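Progress report to the Plemell fund, second period
Household tasks project, Isel group
Prepared by Laurinda Marinho

1. What this report covers

In this period the main event was our open day in March, which you asked us to hold before the middle of the project. This report tells how the day went, what we learned from the visitors, and where the work stands now. The money side is sent separately by Rocío Villaseñor and I do not repeat it.

2. The open day

We received 50 visitors between ten in the morning and four in the afternoon. Most of them came from the care homes in the Truritz district, and a smaller part from the technical school. Two guests from Nautiyal came for the afternoon only, and they stayed until the end.

The program had 2 parts. In the first part we showed the arm in the workshop, where it packed small groceries into a box on the table. It completed the task in most of the runs. Three times it dropped a soft bag, and once we had to stop it because it pushed the box away from its place. We did not hide this from the visitors, and the discussion after it was useful.

In the second part the visitors could try the hand-held gripper themselves. We had planned 60 minutes for this, but the line was long and we continued through the coffee break. Many people found the gripper heavy after a few minutes. Two of the care workers said they would hold it with both hands if there was a place for the second hand. We have noted this for the next version of the handle.

3. What the visitors asked

The most common question was if the arm could work in a real room and not only on our table. Our answer was that it cannot do this yet, and that the recordings from homes are the way to get there. The care workers also asked about privacy in the rooms of residents. We have a consent form, but after the day I understand that it is too long and hard to read. Rocío is now making a shorter one – it should be ready before we visit the first care home.

4. Recordings

We now have 660 accepted recordings of packing and sorting. The larger part was made on tables and kitchen counters. Beds and sofas were added in this period, and they are more difficult for our software, as the surface is soft and the objects do not lie flat. Thin wrappers are still the weakest point. The arm often closes on the blanket together with the packet, or it takes two packets at one time.

5. Problems and delays

The new finger pads arrived late, and the tests on the arm started later than in our plan. One of our students left in the same period, so the checking of recordings was slower than I wished. I do not ask for more time at this moment, but I would like to speak with you about it when the next tests are finished.

6. Next steps

We will repeat the soft surface tests with the new pads and report the results by type of package. A second, smaller demonstration is agreed with the Truritz homes, this time in their own building.

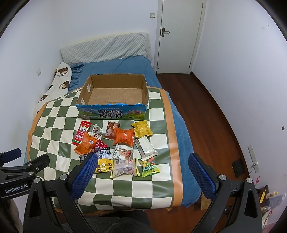
For that demonstration we would like to invite one person from your side. Please tell Rocío who will come, and if this person needs a parking place.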